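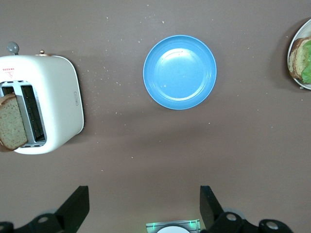
The Slow Chemistry of Stale

Bread begins to go stale before it is fully cool. The process has little to do with drying out, although most people use the two words as if they meant the same thing. A loaf sealed in a bag with no loss of water at all will still turn firm and crumbly over several days. Bakers have known this for generations. Explaining it has kept cereal chemists employed for well over a century.

The main actor is starch. In raw flour, starch is packed into granules with a partly crystalline structure. In the oven the granules take up water and swell, and the crystalline order breaks down. On cooling, the two types of starch molecule, amylose and amylopectin, start to line up again. Amylose does this within hours and gives a cooled loaf enough structure to be sliced. Amylopectin takes days, and its slow return to order accounts for much of the firming that a customer notices on the third morning.

"People bring me a loaf and say it lost its moisture," says Veikko Lehtinen, a cereal chemist who tests bread for small and midsize bakeries at the Arside laboratory. "I weigh it. Usually the weight has hardly changed."

Lehtinen's standard test is simple. A slice of fixed thickness is placed under a flat plunger, which presses down to a set depth at a set speed while a load cell records the force. In one trial last June, a plain white pan loaf from a client bakery read 105 grams of force two hours after baking. The same batch, bagged and held at room temperature, read 796 grams on day six. Loaves kept in a refrigerator passed 838 grams by day four.

The refrigerator result surprises clients more than any other. Starch recrystallizes fastest a few degrees above freezing, the range in which household refrigerators operate. Cold storage slows mold and speeds up firming. A freezer avoids most of the problem, provided the bread passes through the refrigerator range quickly on the way down and again on the way up. Lehtinen recommends slicing first and freezing in a single layer where space allows.

Water does move, even when it stays inside the bag. A fresh crust is far drier than the crumb beneath it, and moisture travels outward until the difference shrinks. The crust turns leathery and the crumb near it loses water. Paper bags let some of this moisture escape, which keeps the crust crisp and lets the interior dry. Plastic does the reverse. Margaux Vidal, who runs production at the Vondráček bakery, sells her hearth loaves in paper and her pan breads in plastic, and prints storage directions on both.

"The pan bread has no crust worth protecting," Vidal says.

Her rye and whole-grain breads follow a different schedule. Bran holds a good deal of water, and rye flour contains pentosans, gums that hold several times their weight. A dense rye can be easier to slice on day two than on day one. Sourdough cultures contribute as well: the acid slows mold, and some cultures produce compounds that delay firming. The size of the effect depends on the strain and the length of fermentation, and published results do not always agree.

Industrial bakers rely on enzymes. Maltogenic amylase, added to the dough in very small amounts, trims the outer branches of amylopectin so that they recrystallize less readily. Emulsifiers such as monoglycerides bind to amylose and soften the initial crumb. Gülizar Özkan, a formulation consultant, says the most common mistake is overdosing. Too much enzyme leaves a gummy crumb that sticks to slicer blades and folds under its own weight.

Staling is also partly reversible. Recrystallized amylopectin melts again at temperatures over 60 degrees Celsius, well within reach of a home oven. A firm loaf, lightly sprinkled with water and heated until the center is warm, recovers much of its softness. The effect fades within hours, and each round of heating drives off water that does not come back. Amylose crystals melt at a much higher temperature and stay as they are.

Özkan has spent the past two years on a part-baked roll that is meant to be finished at home. The first version held its texture for 90 minutes after the second bake, short of what her client wanted. She is now testing a longer first bake at a lower temperature, with a small addition of rye flour to hold water. Firmness readings from the new batches are due from Lehtinen's laboratory in June.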